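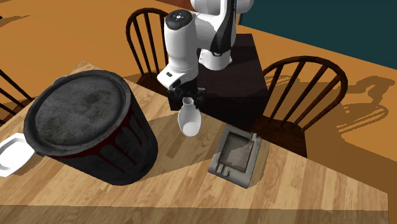
Barnum wants £850 to plan your child's birthday party. The balloons are extra.

I met its founder, Birsen Gündoğdu, in January and asked what the money buys. "Peace of mind," she said. It also buys 3 phone calls, a mood board and a list of caterers, most of whom I could have found myself.

Her rivals at Zisel charge £526 and promise much the same, though their brochure says "bespoke" on every page. Neither firm would tell me how many clients come back for a second party - a figure you'd think they would have to hand.

My sister hired a church hall and a man with a guitar. She spent £400 and the children went home happy.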